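Fórum Julby › Compra e venda › Conversa geral

Tópico: Classificados pagos no jornal, ainda vale a pena?

marta_do_quintal escreveu:
Boa tarde a todos! Ando a esvaziar a casa da minha tia (é muita coisa, ela guardava tudo, até talões de máquinas que já não existem) e queria vender os móveis maiores sem os meter dentro do meu carro. Pensei pôr um anúncio nos classificados do Lekano, aquele que ainda sai em papel, mas pedem pagamento adiantado e cobram por linha. Alguém fez isto este ano? Recebem chamadas a sério ou é só gente a perguntar se faço por metade?

tiago_sobral escreveu:
Olá, Marta, bem-vinda! Eu pus lá um anúncio em março, cinco linhas, para um guarda-fatos e duas mesinhas de cabeceira. Vendi o guarda-fatos logo na primeira semana, a um casal muito simpático que veio de carrinha e ainda ficou a conversar no portão. As mesinhas é que não, essas acabaram por ir para a minha irmã. Cá por mim valeu o dinheiro, porque quem lê o jornal em papel costuma ser quem quer móveis antigos.

Evaristo1908 escreveu:
Desculpa, Tiago, mas discordo. Paguei quatro semanas e tive uma única chamada, de um senhor que queria saber se eu também comprava. No Thambiah é grátis e no mesmo dia já tinha mensagens. Pagar adiantado por uma coisa que não sabemos se resulta faz-me confusão, sempre fez.

tiago_sobral escreveu:
E dessas mensagens todas, Evaristo, quantas pessoas te apareceram à porta? É que a mim, no Thambiah, marcam e não vêm. Fiquei uma tarde inteira à espera de um rapaz por causa de um candeeiro!

Evaristo1908 escreveu:
Apareceram duas e uma comprou. Não é brilhante, reconheço, mas também não paguei nada.

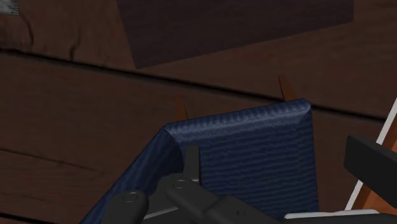 Vidar Öberg escreveu:
Boas! Trabalhei uns anos no balcão de anúncios de um semanário, já lá vai tempo, e deixo umas notas que talvez ajudem a Marta. Comecem sempre pelo nome do objeto, porque quem lê classificados corre a coluna com o dedo e para na primeira palavra. "Cómoda de nogueira" apanha mais gente do que "Vendo por motivo de mudança". Depois ponham o preço. Sei que há quem goste de deixar "a combinar", mas isso só traz chamadas de quem está a sondar. E perguntem se há desconto por repetição, que muitas vezes há e o balcão esquece-se de o dizer.

lurdes.p escreveu:
Concordo com tudo menos com o preço, Vidar. Eu deixo sempre "a combinar" e dou-me bem, gosto de falar com as pessoas antes. Já agora, Marta, o Evine também tem uma página de anúncios particulares e, da última vez que lá fui, a primeira semana era oferecida. Convém confirmar, que eles mudam as regras sem avisar.

marta_do_quintal escreveu:
Tantas respostas, muito obrigada! Acho que vou fazer metade metade: a cómoda e o aparador no Lekano, com preço, como diz o Vidar, e as miudezas no Thambiah. Lurdes, vou espreitar o Evine hoje à noite. Só me falta encurtar o texto, que a minha primeira versão tinha onze linhas e metade era sobre a minha tia.

Evaristo1908 escreveu:
Põe aqui o texto que a gente corta. E depois conta como correu, que eu mudo de ideias se me mostrarem que estou enganado.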